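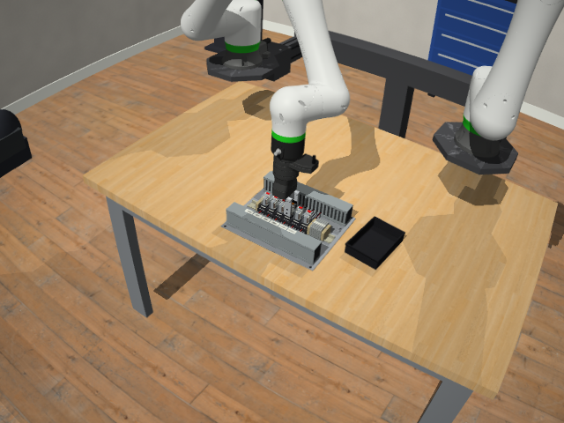 Sestgate bench cell, overhead two-arm layout. Simulated view with component panel and parts tray on the table.

Sestgate Bench Cell: Setting Up and Routine Care

The Sestgate is a two-arm bench cell for work on small electrical panels. It is supplied by Nikolovski to workshops and training centres, and is delivered with its support frame, table and control software. The notes on this page apply to the overhead version only.

Positioning the table
The table must be level before the arms are switched on. Adjust the feet in turn and check the level along both long edges. The wooden top should be wiped with a dry cloth; oil and polish must not be used. Tighten the frame bolts again after the first 36 hours of running.

Placing the work
The mounting plate of the panel lies flat on the tabletop, near the middle, with the wiring ducts running lengthwise. The parts tray is set to one side with a strip of bare table between the two, and its position is then taught in the Trurkden software. A tray that has been moved must be taught again. Duct lids are to be removed before a program is started.

Checking the gripper
The black gripper is fitted below the green ring on the wrist. At the start of each shift, with the power off, the operator should:
confirm that the gripper does not turn by hand on its mounting;
check that the connector at its side is fully home;
remove dust and wire ends from the fingers with a soft brush.
Gripper fingers are replaced in pairs, order code Naken 29. After replacement, run the short test program 3 times at low speed before returning the cell to normal work.

Yearly service
Joint covers may be opened only by trained service staff. The yearly visit takes some 13 hours and includes a check of every joint, the cables and the emergency stop. Customers whose service falls due in December are asked to book early, as the workshop closes for part of that month.

Spare parts and service visits are ordered through the Nikolovski parts desk. Please quote the serial number of the cell.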